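Dye notebook, December, madder vat no. 2

Back on the reds this week. The Jitgate samples came out too orange again and I want a proper fast red before we send anything to Tanderura. I keep coming back to the kind of red you get on a plain old sweatshirt, which I have yet to get anywhere near with roots and a pot! 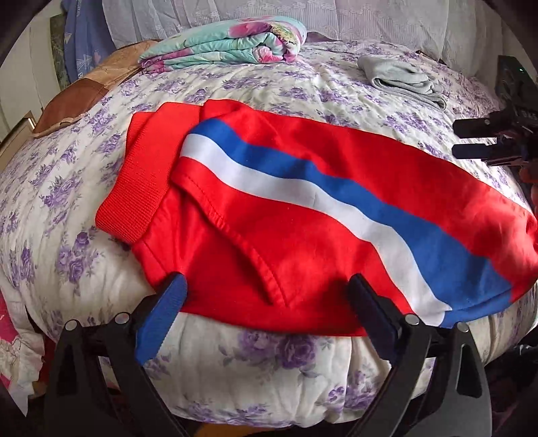
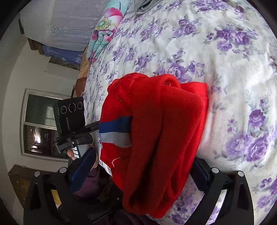

Red with the blue and white bands.

Posted by the dye bench | Workshop notes | December | Filed under: reds, madder, wool

OK so, the vat. 528 g of the Kakakhel madder, ground finer than last time, soaked overnight in tap water with a pinch of chalk. Brought it up slowly and held it at 69 C - any hotter and the browns start coming through, I've ruined enough skeins to know. Alum on the wool was 11 percent by weight, no tartar this time.

Skein A came out after about 32 minutes, brick. Skein B I forgot (phone call) and it's easily the better of the two, deeper and much less pink at the ends. So longer it is, I guess?

Rubbed both on white cotton. A leaves a mark, B barely does. Storent still hasn't shipped the new pH strips so I'm guessing on the water, grr.

To do: rinse B again, try a second dip for A, label the jars. Whoever took the big strainer, please bring it back - the small one clogs.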